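Hosting an open day demonstration with a two-arm workcell

Guidance for laboratory staff and student helpers
Last revised 7 Aug 2026

This page sets out the procedure for preparing and running a public demonstration with the two-arm workcell. It applies to the Jomberg site and replaces the notes circulated after the April open day. Staff who have not previously hosted a session should read it in full before the day and arrange a rehearsal with Maxence Lefèvre, who coordinates public programs for the laboratory.

Before the day

Confirm the booking with the front office and collect the Firach key set. Each session is limited to 10 visitors standing at the barrier at any one time. At the April open day the laboratory received around 400 visitors, and the longest delays occurred at the entrance, where groups were admitted before the previous group had left. Please wait for the helper at the exit door to signal.

Check that the demonstration account is active on the control computer and that the Likeo task list has been loaded. Do not use a research account for public sessions. Recordings made under a research account are added to the working data, and removing them afterwards is slow.

Setting up the table

1. Switch off power to both arms and wipe down the tabletop and the front rail.
2. Return the arms to their rest position by hand, supporting the forearm of each.
3. Check that cables can move freely through the full range of the wrist. Replace any tie that has cracked or slipped.
4. Place the bucket toward the rear left and the potted flowers toward the rear right. Both must remain inside the enclosure.
5. Set out the small objects for the chosen task. Blocks and sponges are suitable for all age groups.
6. Restore power, open the camera views on the visitor monitor and confirm that each view is live.

If a camera view is missing, reseat the connector at the camera end first. Should this fail, proceed with the remaining views and note the fault in the Jacquet log. Do not dismantle a gripper while visitors are present.

Running the session

Begin with the arms stationary. Introduce yourself, state the name of the laboratory and explain where visitors may stand. The emergency stop must be within reach of the operator throughout, and the operator should not also act as the speaker.

Allow seven minutes for the demonstration and leave the remaining time for questions. Start with a single object and one arm, then move to a task that uses both. Visitors are often more interested in a failed grasp than in a clean one, and a dropped block need not interrupt the talk. The operator may simply try again. If an object leaves the table, stop both arms before retrieving it.

Children may choose which object is attempted next. They may not reach past the barrier, and school groups must be accompanied by a teacher at all times.

The workcell during a demonstration, with small objects on the tabletop:

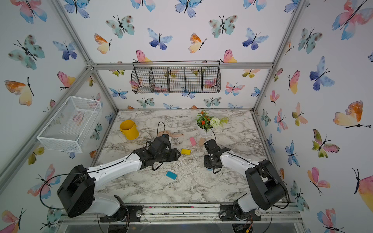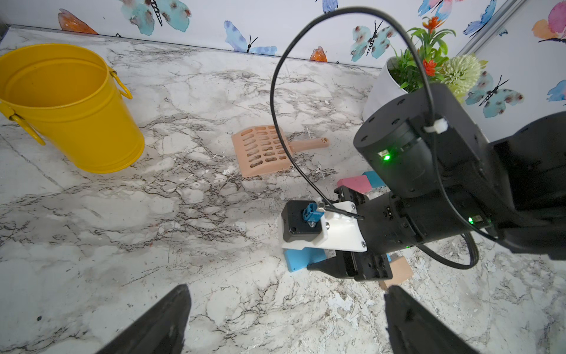 Closing the session

Thank the group and direct them to the exit before powering down. Return the arms to rest, switch off power and sweep the tabletop into the tray provided. Sponges should be inspected and discarded if torn. Blocks go back to the labelled drawer beneath the control computer.

Enter the visitor count and any faults in the Jacquet log on the same day. Damage to an arm, however minor, must also be reported to Maxence Lefèvre by email. The annual allowance for replacement parts and consumables is $3,000 — requests above that amount require approval from the head of laboratory.

Keys are to be returned to the front office by the close of business.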